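Against the Cleaning Caddy

Every April the home pages start up again with the same advice. Get a basket. Put your sprays in the basket. Carry the basket from room to room and the house will more or less clean itself. I have read this in enough places now that I would like to see one person back it up.

I tried it, for what that's worth. I bought a handled basket from Odar and did what the Zarnness catalog told me to do, which was to gather every bottle I owned in a single place. The catalog has 207 pages, and 46 of them are about holding things that already have somewhere to sit. By the second week the basket was on the laundry room floor with a sock in it, and the glass cleaner was back on the bathroom windowsill where I use it. 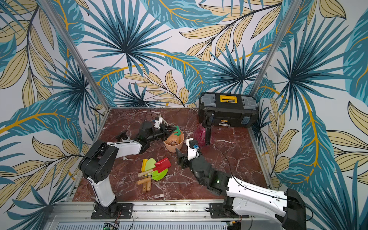 The trouble with a basket is that it has no opinion. Anything fits, so anything goes in. A toolbox at least has a lid and latches, and you have to make up your mind before you close it. I keep screwdrivers in one and have never found a sock in there. But the storage people don't care much for toolboxes, probably because most of us already own one and it lasts for years.

Then there is the matter of looks. Somewhere along the way it was decided that a cleaning corner should be pretty. Palm leaves on the walls, a shiny floor, bottles in soft colors. I like palm leaves fine. I don't see what they do for a greasy stove.

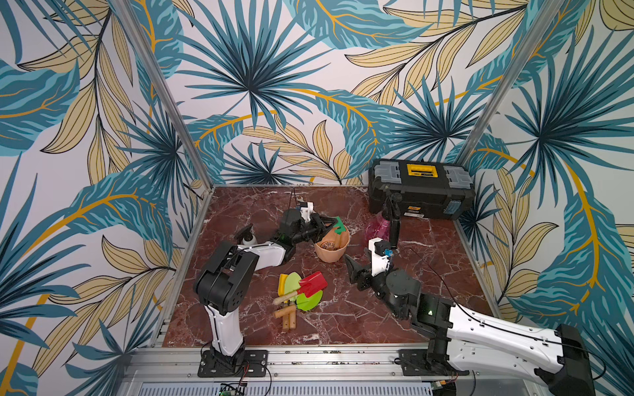
Teal palm fronds over a reddish-brown, marble-patterned floor.

Tapia sells a refill plan on the same idea. You keep the handsome bottle forever and they send you the stuff that goes in it. The pitch says a household can skip 2,215 plastic bottles, and I have looked all over their page for how long that is supposed to take. It doesn't say. I am not against refilling. My mother refilled everything, out of a jug, with a funnel, and there was no plan to sign up for. 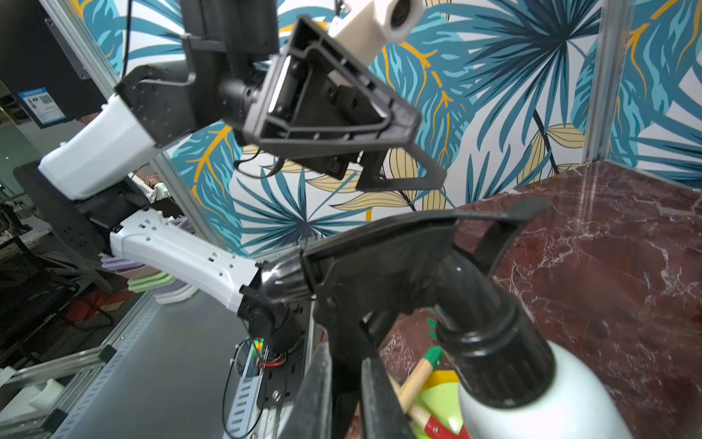

Opinion | Sorkau Home Pages, reader column

What makes a spray bottle useful is the trigger. If the trigger works, you clean the counter. If it sticks or dribbles down your wrist, you put it back and wipe with a damp rag, and no basket is going to change that. I would read a long article on which triggers hold up. I have yet to find one.

So my own setup is 2 bottles, one under the kitchen sink and one in the bathroom. When one runs out I notice, since it is the only one there. The Odar basket holds potatoes now, and it's pretty good at that.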